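To: Plunmont users list
From: Plunmont maintenance desk, Kumadeo
Date: 31 May 2025
Subject: Re: Segmentation merges adjacent blocks after upgrade to release 5

Thank you for the report, which is quoted in full.

> We upgraded our tabletop cell from release 4 to release 5 of the
> Plunmont perception package. Calibration passed on the first
> attempt and the Gilani planner starts normally. Single blocks are
> located and grasped as before.
>
> When several blocks stand in contact, the segmentation node
> publishes one object for the whole group. The planner then
> requests a grasp at the centroid of the group, and the motion is
> rejected by the collision check. Separate blocks elsewhere on the
> board are unaffected.
>
> Our configuration file was carried over without changes. Is there
> a parameter we have missed, or should we return to release 4?
>
> Loltix automation laboratory

The desk has reviewed the configuration supplied with the report. A return to release 4 is not required. The behaviour follows from a change in default values, and the carried-over file does not set the parameters concerned.

In release 4, candidate regions were divided by colour before the depth data was considered. In release 5, depth is considered first, and the colour division is applied only when the parameter split_on_hue is set to true. Blocks of similar height standing against one another offer very little depth contrast at their top faces, and the node will therefore treat them as a single body unless colour is enabled.

The arrangement used at Kumadeo for checking this behaviour places a close cluster of five blocks beside three that stand apart. The cluster includes two star shapes, one red and one green, and the hue division must be relied upon to separate them from their neighbours. The yellow heart and the two blue pieces should be returned as individual objects under either setting. 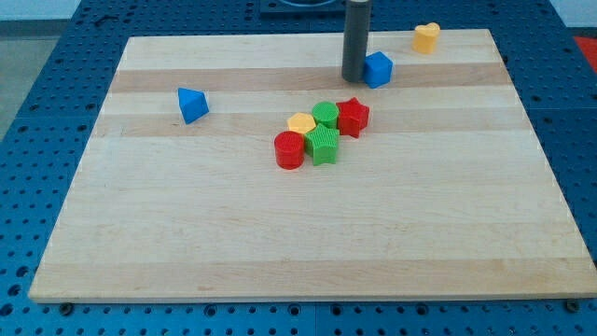

Recommended changes

1. Set split_on_hue to true in the segmentation section of the configuration file.

2. Set min_region_px to 299. Lower values may cause the textured top faces to be reported as several small regions.

3. Set plane_tolerance_mm to 4. The board must be fitted as the support plane. If the perforated tabletop is selected instead, the board will be included in the foreground and the height filter will have no useful effect.

4. Restart the segmentation node before restarting the Gilani planner. The planner reads the object list format once, at startup.

Wood tone

Members using a board with darker bands should leave the saturation threshold at its default of 12. Raising it does not improve the separation of yellow blocks from tan timber in our tests, and it weakens the detection of shaded side faces.

Grasp requests within a cluster

Correct segmentation does not guarantee that a grasp is available. Where neighbouring blocks leave no clearance for the finger, the planner will return NO_APPROACH and proceed to the next object in the list. Sites that require the cluster to be cleared should enable the push primitive, described in the planner manual under contact motions. It is disabled by default.

A migration check that warns of unset parameters is scheduled for the September maintenance release. Should the fault persist after the changes have been made, please reply to this thread and attach the node log at debug level, together with the configuration file as modified.

Plunmont maintenance desk
Kumadeo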